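Open day at the Lindard sound school

The audio program at Lindard opened its studios to the public for the first time since the move out of the old teachers' college. I'd registered for the morning tour, mainly to see the recording floor, and ended up staying through to the listening session at the end of the day.

Registration was in the foyer of the Worel Building. Visitors were split into groups of 30 and given a map, a lanyard and a time for the mixing demonstration. Mine was 11:15, so I started in the radio suite, where second-year students were putting together a live program. They read campus news, played two pieces from the composition class and ran a short segment on hearing protection for people who work in bars. One of the microphones dropped out during the weather and they carried on with the other.

The suite has 4 booths. Students can book one for up to three hours, and the booking sheet on the door was full until the following week. A student at the desk told us the late evening slots go first, as the building is quieter once the ventilation is turned down. 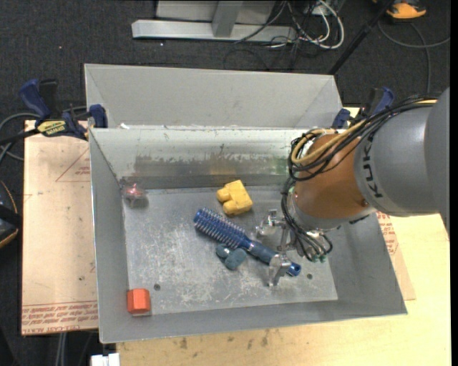

Lindard, Saturday

Mixing demonstrations were held in Studio B, which seats far fewer people than the tour groups allow for. Half of us stood. The instructor took a recording of a brass quintet and played it through three sets of monitors, then asked people to write down which they preferred. The smallest pair won in our group. She said results vary a lot depending on where people are standing, and had us change places and try again.

Downstairs is the Gidey Collection, a sound archive given to the school by a regional broadcaster. It holds 758 reels, mostly farm programs and community choirs, and students have digitized 83 of them so far. Headphones were set out at a long bench. I listened to a grain price report and part of a curling final.

The graduate program in sound production takes its first students in January. The information session covered fees, the portfolio and the placement term, which can be done at the school's own label, Rotix. Applicants need three finished pieces, and at least one has to be a field recording. Several people asked about part-time study. It's being considered, but not for the first intake.

Coffee was sold in the foyer, cash only. Parking behind the Worel Building is free on weekends, and the entrance is off the lane.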